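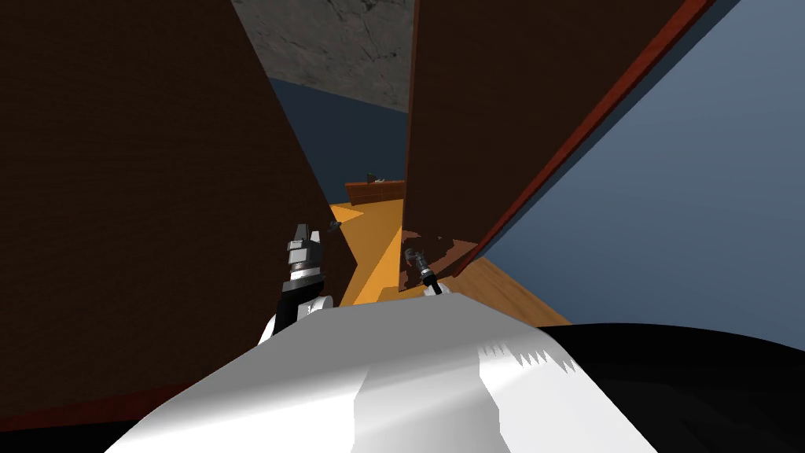

Mevora Community Forum > Home & Kitchen > Furniture care

Topic: Halance hardwax oil on a dining table, anyone past the two-year mark?

plainsawn
Posted Tuesday, 7:14 pm
The guy at the Phillips showroom wants to sell me the Halance kit with a new table. He says one coat, no sanding ever, and wine wipes right off. I have heard "wipes right off" about every finish I ever bought, and I have the rings to prove otherwise. Has anybody lived with this stuff? I don't mean a weekend review.

mudroom_deb
Posted Tuesday, 7:52 pm
Two years on ours. It looks good and we like it. We did have to redo the end where the kids eat, so "one coat" is a stretch. Took me an evening with a rag and a white pad.

plainsawn
So it failed in the spot where people eat. On a dining table.

mudroom_deb
It got dull. I wouldn't call that failing. Our old poly top peeled at the same end and that meant stripping the whole thing in the garage.

quarterinch
Posted Tuesday, 8:30 pm
Deb is being generous. I've used Halance and I've used the Durero oil, and I couldn't tell them apart on the same board. You're paying for the can. Either one needs a recoat where it gets wiped every day. The showroom kit is also tiny. Measure your top before you believe the coverage on the label.

Here is what I'd do before spending anything:

1. Ask for an offcut of the same wood with the finish already on it. If they won't give you one, I'd take that as an answer.

2. Leave a wet glass on the offcut overnight, then coffee, then olive oil. Vinegar too if you eat salad.

3. Look at it from a low angle with a lamp behind it. Dark tops show every smear and dull patch, so if you're buying dark wood, do this one twice.
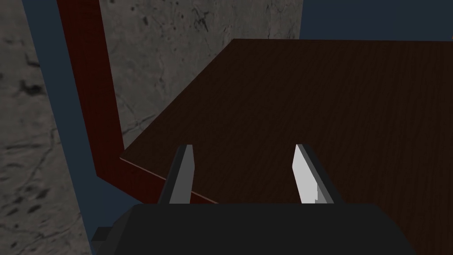
4. Read the cure time. Mine said 24 hours, and a mug still left a mark days later.

halfblind_dovetail
Posted Tuesday, 9:05 pm
Disagree on number 4. If a mug marked it after days, you left too much on. Wipe it till you think you've taken it all off, then wipe again. Mine was fine the next night with dinner on it.

quarterinch
I wiped it. I've been wiping oil off boards for a long time.

halfblind_dovetail
Then your room was cold. Mine went on in March with the heat running.

plainsawn
So it's one coat, except where you eat, in a warm room, if you wipe it twice. That isn't what the man told me. He also quoted me 1,998 for the table and 622 for the "protection package," and the kit is most of that package as far as I can see.

mudroom_deb
622! No. Buy the can yourself. I like the product and I still wouldn't pay that.

quarterinch
Ask him what the package covers in writing. Mine excluded "heat, moisture and normal use."

plainsawn
I'll ask for the offcut first. If I get one I'll post what the coffee does to it.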